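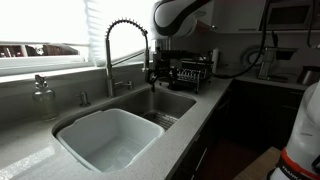

I've been putting off writing about money, so let's get it over with! The question I get most is what a home robot setup costs, and people always mean the arm. Fair enough, the arm is the big number. But I've come to love the rest of the budget, the long tail of small stuff that decides whether you get any work done.

My first spreadsheet had 2 tabs, one for hardware and one called "misc." The misc tab had some $4,000 in it by the time we finished (I had guessed a quarter of that). Cable, clamps, spare fingertips, a decent cart, shipping on all of it. If you're planning a build for dishes and sink chores, please give misc its own real line. Mine now has three: mounting, cabling and things that get wet.

I also asked Foulkes for a quote on service, and Kuldale for one on mounts. Both were patient with my questions, and the Kuldale quote came with drawings, which made me very happy. 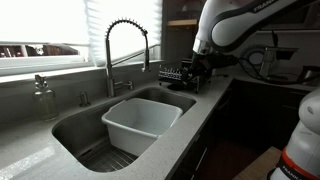 Dromville, April

Back at the counter, and back to planning for next year. The big item is whether to budget for one arm or two. I want two – of course I do – but a second arm means a second controller, more floor space and more cable to route, so the honest comparison is two full stations against one station plus better grippers. I've priced both and I keep going back and forth. Right now I'm leaning toward two, with the grippers pushed to the fall. 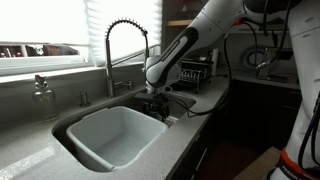

Cable management is the line I'd raise first if somebody handed me extra money tomorrow. I used to lump it in with mounting, and it deserves better. With the cables run along the outside of the arm like this, looping down past the links toward the wrist, you want slack for every bend and something to keep it off the faucet. So I'm pricing sleeves, clips and a full spare set of cables, and I'm getting ridiculously excited about clips.

There's a supplier in Emden with a catalog I've been reading at breakfast. I'll post the updated sheet once their Friday price list comes in.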